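Section 3: Your first memory swap with the Greltard bench arm

By now you've bolted the arm down, run the homing routine and had your coffee. Good! I like to start people on memory modules. They're light, they only go in one way, and an old desktop costs next to nothing if you need another one to practice on.

Before you begin
Shut the computer down, unplug it at the wall and lay the case on its side with the cover off. Push any dangling cables back from the board – the fingers will catch a loop of wire faster than you'd think.

CAUTION: Keep your own hands out of the case whenever the arm light is green. Press Pause first, every time.

1. Pick "Memory" from the task menu and set the grip force to 3. (It ships at 16, fine for drive cages and way too much for a memory stick.)

2. Jog the arm over the board at slow speed. Use the wrist view on your screen and stop when you can see the slots from one end to the other.
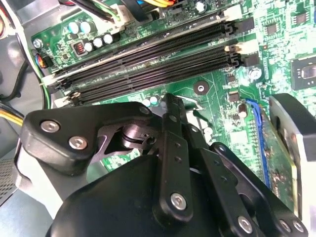 Bernice Tsikata
Set-up and training lead, Nekwood

3. Check the slots before you go any lower. My practice board has four side by side, all empty, and the latches are a mix of white, cream and black. Don't read anything into the colors until you've looked at the manual for your own board, as makers don't agree on what they mean.

4. Press Pause and open the latches by hand. The arm can do it, but I still prefer my thumbs for this bit.

5. Tap the two ends of the slot you want on the screen. Look out for tall parts nearby, like the capacitors on mine, and tap those as "keep clear" too.

6. Load a module into the Stovberg tray, notch facing the arrow, and press Run.

7. When the arm backs off, pause it again and check that both ends are sitting level.

Note: If the arm stops with code 292, it felt something push back too early. Nine times out of ten the module is backwards in the tray. Flip it, clear the code and go back to step 6.

The finger pads are good for 2,250 grips, and the counter lives under Settings – Wear. Spare pads are in the small bag taped inside the lid.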